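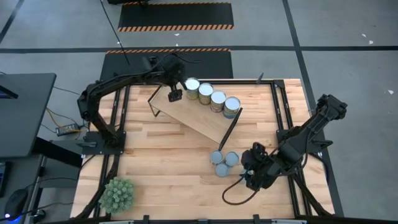 The Provby Evening Robotics Class is looking for 10 participants for its autumn project, which starts in September. The project is called Susine and the goal is modest: get two arms to stock a small shelf and clear it again without knocking anything over. We say modest because the trade press has been promising robot shop staff for years, and we have yet to see a pair of arms that a grocer would trust with a busy afternoon. A row of cans standing on a raised board, close enough to touch, with three more waiting on the table by the right-hand gripper, is the sort of job you would be given. It looks easy. Try writing it down as steps and see how far you get.

You would work in pairs, one pair at the table at a time, and keep a written log of every attempt. We want the failures logged as fully as the rest. A clip of one good pick tells us very little, and we will not be putting a highlights reel on the website. If you are hoping for one, the Moltosus club across town puts on a livelier show.

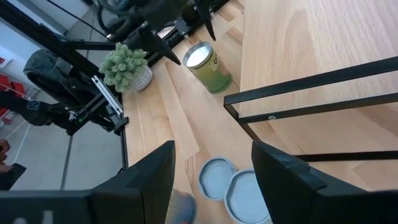 Do I need to know how to program?

Basic Python helps, but patience with dull work counts for more. We teach what is needed in the first two sessions, and anyone still stuck after that can be paired with a stronger coder.

Sessions are held at the Agarwal Building, ground floor, in the evening, and last 45 minutes at the table followed by as long as you like at the desks. Expect to spend most of the desk time reading your own logs and finding out that the thing you fixed last week is broken again. Last year's group spent three sessions on grip settings before anyone touched the placing routine — dull, but the placing went better for it.

The fee is £40 for the whole project. It covers materials and use of the arms. Bring your own laptop if you have one. There is no certificate, and we make no claim that taking part will get you a job in automation. It might give you something sensible to talk about at an interview. 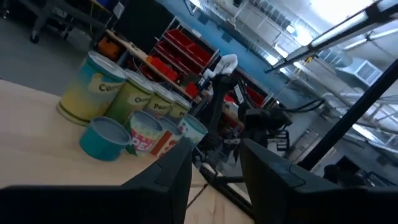 Will the robots be working by themselves at the end?

That depends on what you mean by working. We expect the arms to repeat a set routine with the items in known places, and we expect trouble once those places change.

Applicants must be 16 or over. We keep 5 of the places for people who have never handled a robot arm, so please don't talk up your experience. To apply, send us half a page on something you built or mended that went wrong, and what you did next. Leave out the words "passionate" and "revolutionary". Drawings are fine, and so is bad handwriting.

Applications go to the Susine project, Agarwal Building, Provby, by post or handed in at the front desk. Please include an email address we can read. We reply to everyone, including those we turn down.

Posted August 27, 2019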